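I finally sorted out my craft table, and I can't tell you how happy it makes me! It only took 2 evenings – most of that was me deciding what could go in the cupboard – and now I want to stamp everything I own.

The big change was putting a pale sheet over the top. I had saved an old one from my Bistley days (the shop, not the town), and it makes small things so much easier to find. Anything bright really pops against it, red and blue most of all.

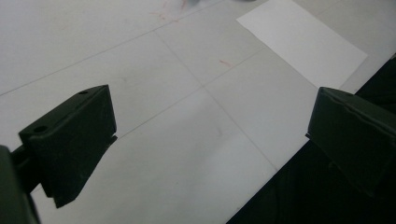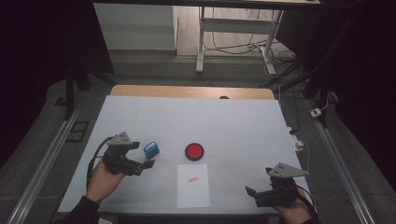 I also swept the tiles properly, right into the corners, and found 4 beads and a pen lid I'd given up on. Pale gray tile hides dust far too well, so I'm going to do it every week from now on. Wish me luck!

Next up is paper. I have 6 packs from Furkex waiting to be cut down for cards, and I'd love to get the December batch started early for once. The thicker sheets are lovely with red ink – crisp edges, hardly any bleed. If you have a favorite way to store cut cards flat, please tell me in the comments, I'm all ears!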